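자유게시판 > 해외증시
제목: 미국장 계속 이렇게 버티는 거 다들 믿으시나요

배당모으는곰
세제 개편은 의회에서 몇 달째 제자리고 관세 얘기는 하루 걸러 바뀌는데 지수는 꿈쩍도 안 합니다. Fundmont 주간 리포트 보니까 또 "기초체력이 견조하다"네요. 3월에도 똑같은 문장 썼던 걸로 기억합니다. 기초체력이 어느 숫자를 말하는 건지 한 번도 안 써줘요. 이익 전망은 내려가는데 주가가 그대로면 그냥 비싸진 거 아닌가요.

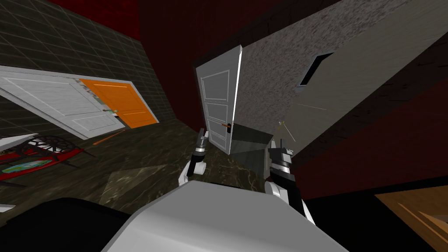
그래서 저는 화요일에 미국 지수 비중을 45%까지 줄였습니다. 나머지는 단기채로 옮겼고요. 늦었다고 하실 분도 있겠지만 리포트 문장 하나 믿고 들고 있기는 싫었습니다.

새벽네시반
작년에도 비싸다고 줄이신 분들 많았죠. 그분들 지금 더 비싼 값에 다시 사고 있습니다. 비싸다는 건 매도 이유가 못 된다고 봅니다. 금리 내려오면 지금 배수도 설명이 돼요.

배당모으는곰
금리가 내려온다는 전제부터가 문제죠. 물가가 안 잡혔는데 왜 내립니까? 경기가 꺾여서 내리는 거면 이익도 같이 꺾입니다. 좋은 쪽만 골라서 계산하시는 것 같아요.

lodi_watch
Lodilton이 낸 자료는 보셨는지. 조사 대상 2,636개사 중에 올해 설비투자 계획을 늘린 데가 556개사입니다. 그걸 제목에는 "기업 투자심리 회복"이라고 뽑았더군요. 나머지가 유지인지 축소인지는 표에도 없습니다. 저는 이런 자료는 제목 떼고 봅니다.

새벽네시반
늘린 곳이 대형주 위주면 금액으로는 얘기가 다르죠. 회사 개수로 세는 건 별 의미 없어요.

lodi_watch
대형주 위주라는 근거가 그 자료에 있나요? 저는 못 찾았습니다. 몇 쪽인지 알려주시면 다시 보겠습니다.

새벽네시반
쪽수까지는 모르겠고 상식적으로 그렇다는 겁니다.

lodi_watch
네 그럼 상식 말고 자료로 얘기합시다.

환전하다늙음
두 분 싸우시는데 죄송하지만 원화로 투자하는 사람은 지수보다 환율이 더 무섭습니다. 지수 그대로여도 환율 빠지면 계좌는 마이너스예요. Livura 환헤지 상품도 알아봤는데 헤지 비용을 어떻게 떼는지 설명서를 세 번 읽어도 모르겠어서 접었습니다. 상담 전화는 "장기적으로는 유리하십니다"만 반복하고요. 장기가 몇 년이냐고 물으니까 대답을 못 하던데요.

배당모으는곰
환율은 저도 답이 없어서 그냥 노출하고 있습니다. 그것도 비중 줄인 이유 중 하나예요. 그리고 요새 Halilović 전략노트 인용하면서 정치는 시장에 영향 없다고 하는 글이 많은데, 감세 기대로 오를 때는 다 정치 덕이라고 했었거든요. 오를 때는 영향이 있고 무산될 때는 없다는 게 저는 이해가 안 됩니다.

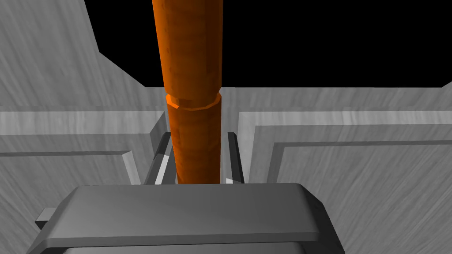
새벽네시반
그건 기대가 조금씩 빠지면서 실적으로 대체된 거죠. 한 번에 무너질 이유가 없었던 겁니다. 그리고 그 노트 원문은 영향이 없다가 아니라 단기에 그친다였어요. 인용한 블로그들이 잘라 먹은 거고.

환전하다늙음
단기는 또 몇 개월인가요 ㅋㅋ

lodi_watch
원문에 기간은 없습니다. 방금 확인했어요. 다음 분기 실적 나오면 이 글 다시 올리겠습니다. 비중은 각자 알아서들 하시고요.

새벽네시반
그러시죠. 저는 안 팝니다.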